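4.3 Setting up a metered plan

A metered plan gives each reader a fixed number of free articles per counting period and then shows the subscription panel. Complete section 4.2 (Connecting your article feed) before you start. You need the Publisher role in Mindero. The Editor role can view the meter settings but cannot save them.

1. Sign in to Mindero and open Access > Plans.

2. Select New plan, then Metered. Enter a plan name of no more than 19 characters. The name appears on reader receipts and cannot be changed after the first sale.

3. Under Free articles, enter the limit. The default is 5. A limit of 2 or lower turns on the early notice, which tells readers on their first visit that articles are counted.
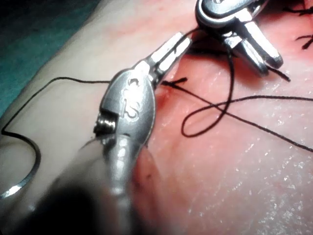 4. Set the counting period. Calendar month resets all readers at midnight on the first, in the time zone set for the publication. Rolling period resets each reader separately, starting from that reader's first counted article.

Note: Changing from one period type to the other clears all counts. Readers who had reached the limit can read again at once.

5. Under Count by, choose Browser or Account. Browser counting needs no sign-in but starts over when a reader clears cookies. Account counting requires free registration before the first article opens.

6. Open the Exempt sections tab and check each section that should stay outside the meter. Death notices, weather alerts and corrections are exempt by default. A story filed in both an exempt and a metered section is treated as exempt. 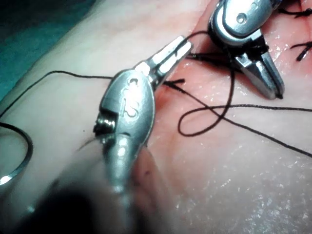

7. Set the search referral rule. With Allow on, an article opened from a search page is shown in full but still adds one to the count. With Allow off, the panel is shown to any reader who is over the limit, whatever link was used.

8. Select Save as draft. Do not select Publish yet.

Caution: Publishing a metered plan while a hard paywall plan is active on the same section locks that section for all readers, including paid subscribers. Retire the hard plan first (section 4.6). 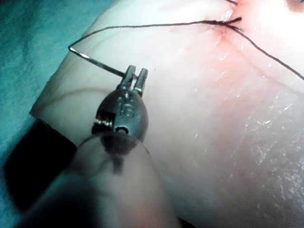 Page last changed: Jun 27, 2022

4.4 Testing the meter

Test on the draft plan with a browser profile that has never opened the site.

1. In Access > Plans, select the draft and copy the preview link.

2. Paste the link into the clean profile. The counter is displayed at the foot of the article in preview mode only.

3. Open articles until the limit is reached. Reloading the same article must not raise the count. If it does, the feed is sending a new article ID on each request; see section 4.2, step 6.

4. Open one more article. The subscription panel should appear after the second paragraph.

5. Sign in as a test subscriber and reload. The panel should close and the full text should load.

6. Return to the draft and select Publish. The change reaches all pages in roughly 97 seconds.

Note: Sites that use the Nidine page cache must purge it after publishing. Cached pages keep the old limit until they expire.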